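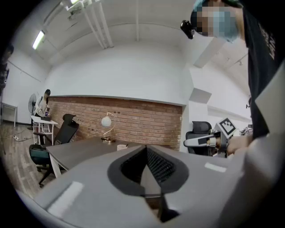 Renting a pair of hand-held grippers makes more sense than buying them for most small shops, and I think Womel is wrong to push the purchase plan as hard as it does.

I run the packing side at Staniforth. We had the Womel kit on loan through June, two grippers and a head camera, to see if we could teach a robot arm to load our trays by showing it the job by hand. A person holds the grippers, does the task, and the recordings go off to train the arm. The idea is sound. My complaint is with how it is sold.

The sales sheet asks for 400 clean recordings per task. We made 700 and kept 58 percent of them. The rest had a marker out of view, or a bad start, or a hand that slipped. Throwing those out took more time than making them, and the sheet says nothing about it. A shop that buys the kit is also buying that work, and will find this out after the invoice is paid.

Then there is the wear on people. Anitha Gowda did most of our sessions and she is careful and quick. After more than 5 minutes without a break her wrists hurt. The body of the gripper is wide and you feel it when you reach across a bench. We ended up swapping people often, and each new person had to learn how to move slowly enough for the recording to be any use.

Himunitz charges by the month and sorts the recordings for you. Their grippers feel cheaper and the trigger is stiff. I would still pick them for a first task. You can send the whole thing back if the arm never learns, and someone else does the sorting.

Womel does have the better support line. They picked up every time I called, and they replaced a bad cable without an argument. If you have ten tasks lined up and a person to run it full time, buy the kit. Vutbridge did that and they seem happy with it.

We have one task and a busy floor. I sent our loan set back and asked Womel for a monthly price. They said they would look into it.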